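Workshop notebook, Monday, 3:40 pm
Wosby handheld gripper kit, trial unit, second go

2 comments · 6 shares

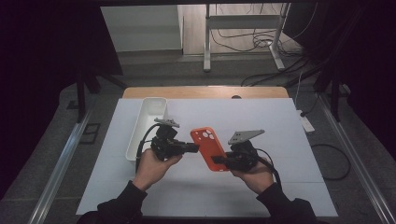 So the Pelum rep wants an answer on the Wosby pair by the end of May, and I've been putting in some proper bench time with them before I commit us to anything! Phone cases are still my favourite test piece (light, bendy, awkward at the corners), and two-handed holds in the air are what I care about most, seeing as that's most of the Horville job.

First impressions: the handles suit me fine. Birsen Eren has smaller hands and reckons the reach is a bit much after 40 minutes, so I've asked if there's a shorter one. Cables I'm less keen on. One off each gripper, and I keep catching the left one with my sleeve. Might try clipping it up my arm tomorrow.

Price is $800 for the pair, or $600 if we send back the old Kurtuluş set, which nobody's touched since we moved benches anyway. Support is extra and the quote is vague about what it covers. Chasing that.

Log has us at 477 takes on the trial unit. I want the corner grabs redone with a slower approach, I was rushing and I know it.

To do:
- ask Pelum about spare jaws, and who pays the freight
- Birsen to have a turn with the thin gloves on
- find the colour-coded labels, I had them on Friday

Leaning yes, if they sort out the support wording.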